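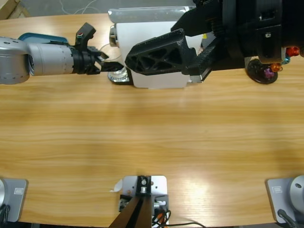

4. The open day at Altwood

4.1 What we went to see

I'd been emailing with the Altwood people for months before they let us come by, and when they did it was for their February open day, which meant we shared the place with a school group and a lot of parents. Larasati Ong ran the two-arm bench that afternoon. Yaryna Nechyporuk and I took notes from the side, mostly standing, and mostly in somebody's way.

Our question was the one from Section 2: how do visitors decide that a pair of arms is "working together"? We had a coding sheet for it, adapted from the Andumari pilot, and I'll admit I was pretty attached to that sheet. It lasted until the first demo. People don't wait for the end of a task to make up their minds! They start talking the second the two grippers get close to each other, and most of what they say is about the gap between the fingertips (see Figure 5).

Figure 5. The two-arm bench at Altwood, with the silver arm's gripper at left and the black arm's lattice-like finger at right, nearly touching over the far side of the table.

4.2 What people said

We ended up with 78 usable comments, written down by hand and typed up the same evening. Yaryna sorted them first and I did it again without looking at hers. We fought over four of them and left those out.

The biggest pile was guesses about who was in charge. Visitors wanted one arm to be the boss, and they usually picked the black one — it looks heavier, and several people told us so. One dad called the silver arm "the helper" all through the demo and his kids picked it up from him. The mismatch in color did a lot of this, I think. At the Egilsson visit (Section 3) both arms had the same finish and we heard almost no talk of that kind.

The second pile was about the bare wood in the middle of the table. I hadn't planned for this one at all. People kept asking what was supposed to go there, and a few figured the arms were waiting for somebody to put something down. Larasati told us she gets that question at every open day and has started answering it before she starts the demo, so our count for it probably runs low.

4.3 Some limits

We only heard people who talked out loud, and the loud ones stood in front. The written log from Gitanero, with roughly 2000 entries, doesn't have that problem, and I come back to it in Section 5.

Contact: Open Day Study, Altwood | All rights reserved | Back to top

Related items
Gitanero: reading a visitor log
Notes from the Egilsson visit
The Andumari pilot coding sheet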